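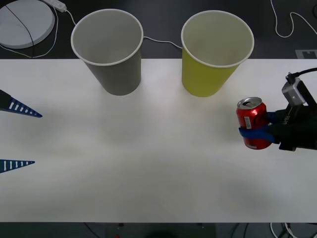
Two paper cups and a drink can. All three have a round rim, and there's a reason for that.

Why Doesn't a Paper Cup Turn Into Soup?

By Mackenzie Campbell

Leave a sheet of notebook paper in a glass of water overnight and by morning you have mush. Pour lemonade into a paper cup and you have lemonade in a paper cup. Somebody must be cheating.

Somebody is. A paper cup is paper wearing a raincoat. The inside is covered with a very thin layer of plastic, or sometimes a plastic-like stuff made from plants. Before that, people used wax. If you ever scratched the inside of an old waxy cup with your fingernail, you ended up with wax under your fingernail, and it tasted like a candle. (I was seven. It seemed like science.)

How flat paper gets round

Every paper cup starts out as a flat piece shaped like a fan, or like a rainbow with the ends chopped off. Bend the fan until its two straight sides overlap, seal them together, and you have a tube that is wider at the top than at the bottom. A paper circle goes in to make the floor. Look for the seam on your next cup. It runs up the side in one line, and once you've seen it you will see it on every cup at every birthday party for the rest of your life. Sorry.

The wide top does two jobs. It gives your mouth room, and it lets cups slide inside each other. Try stacking 10 soup cans inside each other and let me know how it goes.

The rolled rim

Run a finger along the top edge of a paper cup. The paper has been curled over into a little roll. A plain cut edge would be floppy, and it would go soggy fast, because a cut edge is the one spot where the raincoat stops. The roll hides that edge and makes the whole cup stiffer.

You can test this with two strips of paper. Leave one flat. Roll the other into a skinny tube and tape it shut. Now hold each one out by its end. The flat one droops like a tired noodle.

What about the can?

Drink cans are usually aluminum, a light metal that doesn't rust the way iron does. The wall of a can is thinner than most people guess. You can dent an empty one with your thumb and feel very powerful. A full, sealed can of soda is much harder to squash, since the gas from the fizz is pushing out on the walls from inside. Open the tab and that push escapes. That's the hiss.

The tab is a lever. You lift one end, and the other end presses down on a weak spot in the lid, where a line has been scored into the metal. The weak spot gives way and folds inside. Cans once had tabs that pulled right off, and people dropped them on beaches, where other people found them with their feet.

Cans have a raincoat too, by the way. A thin coating on the inside keeps the drink from touching the metal. Soda is sour enough to bother aluminum if you give it time.

Where they go afterward

A can is easy. It gets melted and becomes more can. A paper cup is trickier, because the paper and its coating are stuck together and have to be pulled apart first. Some towns recycle cups and some don't. Ask a grown-up to check the rules where you live. They will enjoy this more than they let on.

Try it at the sink

You need a paper cup, a sheet of plain paper and some tape. Make your own cup from the sheet, any way you like. Fill both with water and set them in the sink. Check on them every two minutes and write down what you see. Do not use orange juice. Harpreet Dhillon, age nine, used orange juice.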